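Garham Simulador de pinza, guía de puesta en marcha

4. Configurar la vista de muñeca

La vista de muñeca muestra el entorno virtual desde detrás de la pinza. Es la vista que se usa para enseñar aproximaciones y para comprobar holguras antes de pasar el programa al equipo real. Necesita la licencia Cirnosar activa (véase el apartado 2).

Antes de empezar, cierre cualquier sesión abierta del editor de celdas. Si el editor y el simulador acceden a la vez al mismo proyecto, los cambios del editor no se guardan.

1. Abra el proyecto y seleccione Celda > Herramienta.
2. En la lista de herramientas, elija la pinza de dos dedos Hutance. Si no aparece, importe el paquete de herramientas desde el menú Archivo.
3. Pulse Vistas > Muñeca. La carga de las texturas puede tardar unos segundos.
4. Ajuste la apertura al 100 % con el control deslizante y compruebe que los dedos se separan.
5. Guarde la vista con un nombre propio. El nombre predeterminado se sobrescribe al actualizar el programa.

Nota: las paredes y superficies de la celda se cargan sin textura para aligerar el cálculo. Solo conservan imagen los objetos que la tienen asignada en su ficha.
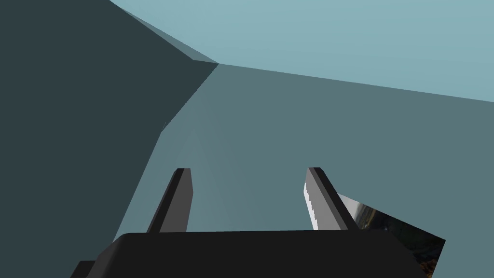 Si la vista se mueve a saltos, reduzca la calidad de sombreado en Preferencias > Pantalla. El ajuste afecta únicamente al dibujo; las colisiones se calculan igual en todos los niveles.

4.1 Comprobar el cierre

1. Sitúe la pinza en una zona libre de la celda.
2. Introduzca una velocidad de cierre de 5 mm/s.
3. Pulse Cerrar y observe el valor de separación en el panel de estado.
4. Repita el cierre con una pieza de prueba entre los dedos. El panel debe indicar Contacto.
5. Si no lo indica, abra la ficha de la pieza y active la casilla Sólido.

Precaución: no exporte el programa mientras el panel muestre Penetración. El controlador Gallagher acepta el archivo, pero los puntos de agarre quedan desplazados.

4.2 Registro de la sesión

El simulador guarda hasta 1.000 eventos por sesión. Cuando se alcanza el límite, se borran los más antiguos. Para conservarlos, exporte el registro en Sesión > Exportar y guárdelo fuera de la carpeta del proyecto.

El registro incluye aperturas, cierres, contactos y paradas. Los cambios de vista no se registran.

Para volver a la vista general, pulse Vistas > Celda. La posición de la pinza se mantiene.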